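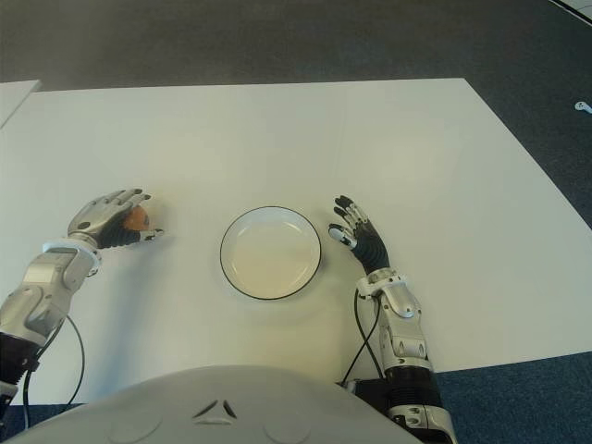 Carter Zacharias wrote in after my September post to ask whether the hours went down or just moved. They moved, mostly.

At Cosley the plating line used to be staffed by people who placed items by hand for a full shift. The station we are setting up has two arms and two hands, and the task is simple to state: pick up the item with the left hand, get it to the plate, release. Getting the release right takes most of the effort. A grip that is too firm marks soft items, and one that is too light lets them roll.

The target is up to 2,000 placements per shift. A trained person on the same line does 3,000, so the station is not a replacement on speed. It takes the late shift, which was always hard to fill.

What changes for the staff is the type of work. Two of the former platers now handle setup and recovery. They reset the plate position, check the cables for strain, and log each failed grip in Gotix with a cause code. The log is reviewed every 200 faults. Both went up a pay grade, but both also say the job is more tiring, as waiting for a fault takes more attention than placing items did.

I don't have a fix for that yet. We are testing shorter rotations, and I will post the fault rates when the next batch is in.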